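Lokard Surfaces
About us

Lokard refinishes and repairs laminate-topped tables for offices, schools, libraries and training centers. The work covers tabletops, edges, base frames and casters. Upholstery, solid stone and glass are outside our scope, and requests for those are returned with a note saying so.

The company was set up in 2000 by Ifeanyi Haruna, who had been repairing tables for a school district and kept being asked to look at other people's. The first shop was a single bay on the Usach industrial lot. It held one flat bench, a spray cabinet and storage for a few tops standing on edge. The present shop is on the same lot, two doors down, and has a loading door wide enough for a conference table to come in without being taken apart.

What we do

Most jobs start with a site survey. A surveyor visits the building, gives every table a reference, and records the condition of the top, the edge band, the underside and the legs. Tables are sorted into three grades. Grade A needs cleaning only. Grade B needs local repair, done on site in most cases. Grade C needs a new surface or a new top and goes back to the shop. The customer gets the list before any price is discussed and may strike out any line.

Survey terms are kept short and are used the same way by everyone. A mark is anything visible that does not catch a fingernail. A scratch catches the nail. A gouge goes through the decorative layer and shows the core. Swelling is measured at the edge with a straightedge and a feeler gauge. We do not use words such as "worn" or "tired" on a survey sheet, as two surveyors will not mean the same thing by them.

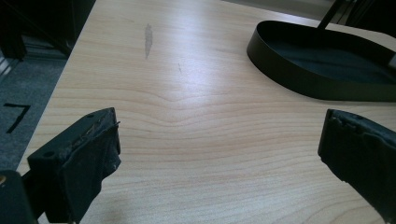 Cleaning is tried before repair on every table, whatever its grade. A large share of what customers report as damage is material left on top of the laminate by something softer than it, such as pencil, shoe rubber, aluminum trim or the base of a monitor stand. Pale tops in a maple pattern produce the most reports. A narrow grey smudge lying across fine tan grain lines is easy to find from a standing position, and so is a much smaller streak near it, while the same two marks on a dark walnut pattern would probably go unreported. On the survey sheet both are entered as marks, pending a nail test, with one line each. The reflection of overhead lighting on the top is also noted, as gloss affects what can be seen and from which side of the table.

The cleaning sequence is fixed. Dry microfiber cloth first. Then a cloth dampened with water and a neutral detergent, worked along the grain lines of the print. Then a white vinyl eraser, used lightly. Then isopropyl alcohol on a folded cloth, tested at a corner before it goes anywhere near the middle. The surveyor stops at the first step that works and writes down which one it was. Melamine sponges are not used by our staff. They remove the mark and a little of the finish with it, and the dull patch they leave on a satin top cannot be polished back.

Repairs and resurfacing

Scratches are filled with hard wax, melted in and leveled with a plastic scraper. The wax is blended from stock colors on site. Gouges are filled with a two-part compound, and the grain is drawn back over the fill by hand with a fine brush. On a straight-grained print this is quick. Where the printed grain bends into an arch or a wave, the lines have to be picked up on both sides of the fill and made to meet, and the time allowed on the quote is doubled.

New laminate is bonded in the shop under a flat press. The press takes tops up to 200 cm long. Anything longer is bonded by hand roller and left under weight overnight. The sheet is ordered oversize and trimmed back with a router, then the edge band is applied and scraped flush. Pattern direction is agreed with the customer in writing. Rooms with several tables pushed together look wrong if one top has been laid with the grain turned, and we have replaced tops at our own cost for this reason.

Every finished top rests for 7 days before delivery. Customers in a hurry may ask for a loan table during that time. We keep a small stock of folding ones and they are plain.

On site

Carpeted rooms are protected with runners from the door to the work area. Floor tape belonging to the customer, including numbers, arrows and position markers, is left where it is. If a table has to be moved across it, the table is lifted. Each table is returned to its recorded position. Legs are leveled last, with the table loaded, and the surveyor checks for rock at all four corners.

Work in occupied buildings is done before 8 a.m. or after 5 p.m. unless the customer prefers otherwise. Alcohol and adhesives are not used in a room while other people are in it.

People

Ifeanyi Haruna still carries out surveys for larger buildings and signs off all Grade C work. Kevser Oral runs the shop. She joined as a press operator, wrote the current cleaning sequence, and maintains the color record, a set of drawers holding an offcut of every laminate we have laid. If your tables were done by us, the offcut is there and can be matched. Edge banding is supplied by Tuncer, and deliveries outside the city go with Pramow, who carry tops vertically in padded racks.

Surveys and bookings

Surveys are free for buildings with 7 tables or more. A small fee applies below that and is deducted from the invoice if the work goes ahead. The shop closes for press maintenance during part of February, when site cleaning and local repairs continue as normal.

To book, send the building address, a contact for access and an approximate number of tables. Photographs are useful if taken at a low angle with the room lights on. Please do not clean the tables beforehand.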